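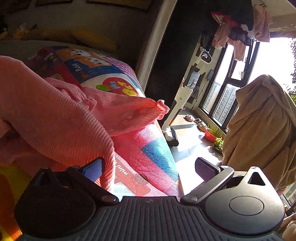

Home About Archive Contact

December
Posted by Ludmila Kuruc

I went to the marker unveiling on Friday and I have been in a mood about it ever since.

For anyone who doesn't live in Stasley, the marker is for the Kerekes laundry walkout, when the women who worked the pressing floor put down their irons and went out and stood on Ruritz Street until the owners agreed to talk to them. It was my grandmother's generation. She wasn't there (she cleaned offices across town), but she knew women who were, and the story got told in our kitchen often enough that I could do all the voices.

So I'm in favor of a marker. I want that written down early, since I got called "negative" at the coffee table afterward by a man who had never heard of the walkout until he saw the sign.

My trouble is with what the sign says. Cast in metal, in raised letters, it says that 507 women walked out.

I don't believe it. I didn't believe it when I saw the draft text in the library lobby last spring, and I wrote a polite letter saying so and got a polite letter back. The building is still standing. You can go and look at it, or at least at the carpet store that's in there now. The pressing floor is the long room on the street side. There's a floor plan in the county records, drawn for the fire insurance, and it shows 14 pressing tables. Even if you put three women at a table and ran shifts day and night, and then threw in the folding room and the drivers, you would be very hard pressed to get anywhere near that number. (Sorry. I noticed that one after I typed it.)

The newspaper that week said "up to 200" people were on the street, and a newspaper crowd figure includes husbands, kids, and whoever was walking by. The number on the marker first shows up, as far as I can find, in a souvenir booklet put out decades later. It gives no source. From there it went into a school handout, then into somebody's website, and now it's bolted to a post.

Somebody asked me whether it matters. I think it matters a good deal. Inflating the number treats the real one as an embarrassment, as if sixty or eighty women risking the rent money in winter would be too small a thing to stop the car for. I'd be more impressed by the sixty. You can hide in a crowd of five hundred. In a group of sixty the foreman knows your first name and where you live.

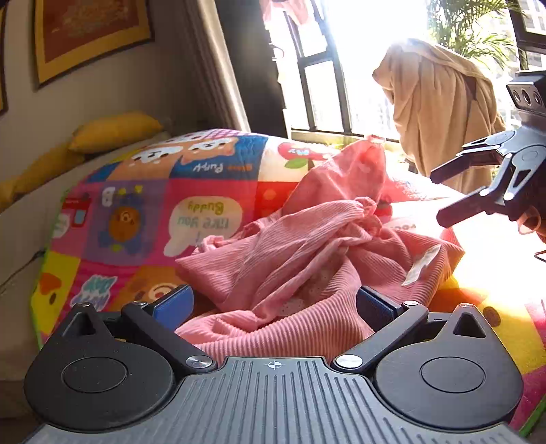

Pink corduroy on the cartoon blanket.

The other thing missing from the marker is why they walked out. It says "for better conditions," and that could mean anything from clean drinking water to a softer chair. The way I always heard it, the trigger was that the Black women on the floor were paid less for the same work and had to use the alley door, and one morning a few of them came in by the front. They were sent home. Then some of the white women went out after them, and some didn't. That last part got told in my grandmother's kitchen too, with names, and I'm not going to put the names here while there are grandchildren in town.

I can't prove all of it. I've found two letters in the county collection that mention the front door, and one that mentions the pay. I'd call that pretty good for something people had every reason not to write down. It's certainly better than what we've got for the big number. But the big number made it onto the metal and the front door didn't, and I'd like to hear someone explain how that decision got made. When I asked, I was told the text had to be short. It found room for the name of the sponsor, an insurance company called Skurkirance, in letters the same size as the word "women."

About the unveiling itself. It was cold and the sound system kept dropping out. Several speakers used the word "healing." The sheet over the marker got stuck on a corner and had to be helped along with an umbrella. One woman had come in from out of state with her mother's work apron folded in a plastic bag, and she stood at the back holding it. She wasn't on the program. I asked if she wanted to say something, and she said no, she'd only wanted to bring it. I thought about her the whole drive home.

I'm told corrections are possible. The procedure is that you submit documentation and it's reviewed, and if it's accepted the wording gets changed "at the time of replacement." I asked how long a marker like that usually lasts. The man thought for a bit and said they're very durable.

I'm sending the floor plan and the letters anyway. I'm also going to keep asking around, and this is where you could help me, if you have people who worked at Kerekes or lived on that end of Ruritz Street. Pay envelopes would be wonderful. So would a group photo with names on the back, or a church bulletin, or a union card if there ever was one. I will copy things and give them straight back. And if you've got something that shows I'm wrong and there really were 507 of them out there, I want to see that most of all. I'll post it here and eat my words – but it had better be something other than the booklet.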